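**Jiltari adapté en film live : vous y croyez, vous ?**

**mamie_shonen**
Bonsoir à toutes et à tous ! Je me décide enfin à ouvrir un sujet, parce que depuis l'annonce je ne pense plus qu'à ça. *Jiltari* va donc devenir un film en prises de vues réelles, avec Dilruba Dewan à la réalisation, et une sortie prévue en juin. J'ai lu les 253 chapitres (deux fois, et je pleure toujours au même endroit, celles et ceux qui connaissent le quai de Korkia me comprendront) et je suis partagée entre la joie et une vraie trouille. Comment faire tenir tout ça en deux heures ?

**Pelote42**
Moi j'y crois ! J'avais adoré son *Larnholm*, tout en silences et en petites choses, et c'est justement ce qu'il faut pour Jiltari. Si elle s'arrête à la fin de l'arc du phare, ça tient très bien en un film.

**GrandBaloch**
Désolé de jouer les rabat-joie, mais *Larnholm* m'a endormi, et je ne suis pas le seul dans la famille. Jiltari, c'est drôle avant d'être triste ! Le personnage de Baloch (mon pseudo me trahit) passe la moitié du manga à tomber dans des escaliers. En dessin c'est irrésistible, avec un vrai monsieur qui tombe pour de vrai, je crains le malaise. Une deuxième saison animée m'aurait fait bien plus plaisir.

**mamie_shonen**
Ah mais je te rejoins sur l'humour, GrandBaloch, c'est ma grosse inquiétude aussi. Cela dit, la pièce de théâtre s'en sortait joliment avec les escaliers, ils avaient mis un bruiteur sur scène et toute la salle riait. J'avais fait 177 kilomètres pour la voir et je ne les regrette pas une seconde !

**tibo_vhs**
Coucou tout le monde, je passe en coup de vent. Je relis le tome 4 en ce moment et je vous ferai un vrai retour dès que j'aurai fini, promis.

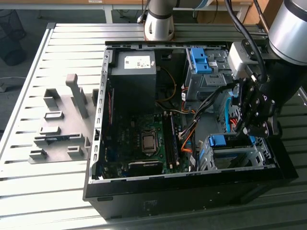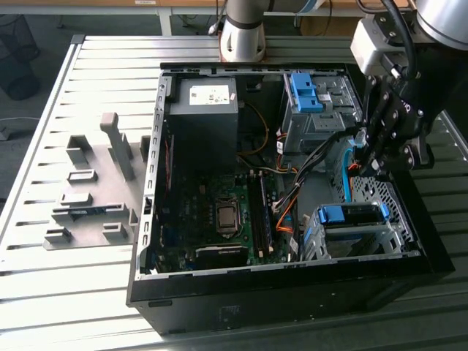
Pour revenir au film, je suis plutôt du côté de Pelote42. On oublie que le manga change complètement de ton après le phare, et qu'une réalisatrice patiente peut très bien filmer la petite ville de Korkia sans courir après les gags. Par contre, s'ils suppriment la grand-mère, je boude jusqu'à l'hiver.

**Pelote42**
Supprimer la grand-mère ?! Ne dis pas des choses pareilles à cette heure-ci, je ne vais plus dormir. La pétition pour garder le doubleur de l'anime en narrateur en est à 2436 signatures, au passage, et il en faudrait 3000 pour qu'on l'envoie au distributeur. Allez-y, ça prend deux minutes.

**GrandBaloch**
Signé, je suis grognon mais pas ingrat, cette voix m'a accompagné pendant tout mon lycée. Je maintiens quand même pour *Larnholm*. La scène de la barque dure neuf minutes et il ne s'y passe rien.

**Pelote42**
Il s'y passe qu'elle lui pardonne, enfin !

**mamie_shonen**
Bon, vous deux, je vous garde une place à côté de moi au cinéma, et on mettra tibo_vhs au milieu. Quelqu'un sait si les avant-premières seront en version originale ? Mon petit-fils voudrait venir et il lit encore un peu lentement les sous-titres.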